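Suture (surgery)

A suture, which most of us just call a stitch, is a length of thread used to hold body tissue together while it heals after a cut, a fall or an operation.
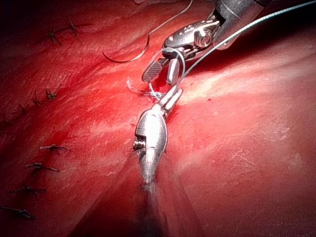 People have been sewing up wounds for thousands of years, and over that long stretch they have tried linen, silk, horsehair and even gut from sheep (the old "catgut," which never had much to do with cats!). Modern threads fall into two big families: those the body slowly breaks down by itself, and those that have to be taken out later, often after 5 to 15 days depending on where they sit. Stitches on the face usually come out soonest, and those over a busy joint like the knee stay in a good while longer.

Thread sizes can puzzle newcomers, as a 6-0 is finer than a 2-0, and the finest are thinner than a human hair.

See also: Surgical staple, Wound healing, Surgeon's knot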